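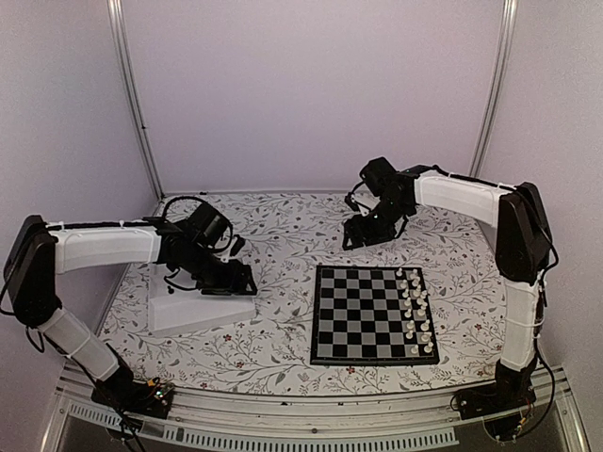
CHESS CORNER: WHITE TO MOVE, EVENTUALLY

The Jidmont Chess Circle resumed in February after a winter break that had been announced as two weeks and ran to seven. Attendance was good. Attendance is always good the first night back, when people still remember being better at this than they are.

The main business was the annual match against Zacharias, which we lost. We have now lost it 3 years in a row, and the trophy has been over there long enough that they've started calling it "our trophy" in their own newsletter. Tatiana Vlček held her board to a draw with a rook ending that lasted until the building lights went to their night setting. Everyone else would like it known that the openings went fine.

Hawi Workneh has written up her loss for the game file, and it's worth a look. She played a London System, got everything she wanted by move 12, and then spent 30 minutes deciding which of two good plans to follow. She picked a third one. Her note on the move reads, in full, "no."

Now, setting up. The subject comes up every year and every year somebody's feelings get hurt, so we'll put it in print and be done. A light square goes at each player's right hand. The queen goes on her own color. If you find your king and queen have been swapped and you're both already on move nine, you may keep playing, but the game doesn't count for the ladder and you have to buy the other person a coffee. Last fall we had this in two games on the same night, and one of the four players involved used to teach the beginners' class.

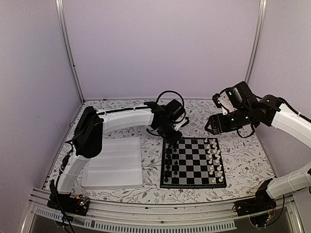
Black and white squares, vines and small flowers underneath.

On the subject of tablecloths, opinion is divided. The plain-table faction says a print under the board is distracting, and has said so at length, by email, with everyone copied. The other side points out that bishops make less noise when they fall over onto fabric, and that some of us drop a lot of bishops. The ladder rules have nothing to say on floral patterns. You are free to bring a cloth from home as long as it lies flat and you take it away with you afterward. The lost-property bin has two already and they aren't getting any prettier.

Captured pieces, while we're here, stay beside the board where both players can see them. They don't go in your pocket. They don't go in your lap. The Hoden set came back from the Zacharias match short one black knight, and it was finally located in a winter coat in Zustau, where it had spent the holidays.

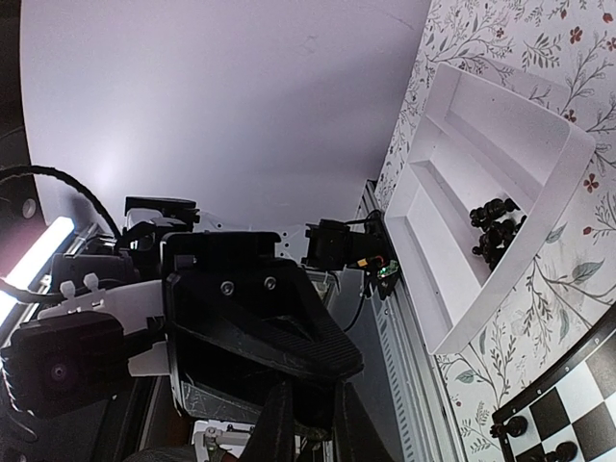

The spring ladder opens next month with 46 names on it, a club record if all of them show up, and they won't. Games are at 20 minutes a side. Several members have asked for longer, and they are the same members who still had most of their time left when they resigned. The request has been noted.

Sign-up is on the usual sheet by the door. Please print. Last season's ladder included a player listed as "Grob," and we paired him for two rounds before learning that it was someone's opinion about an opening.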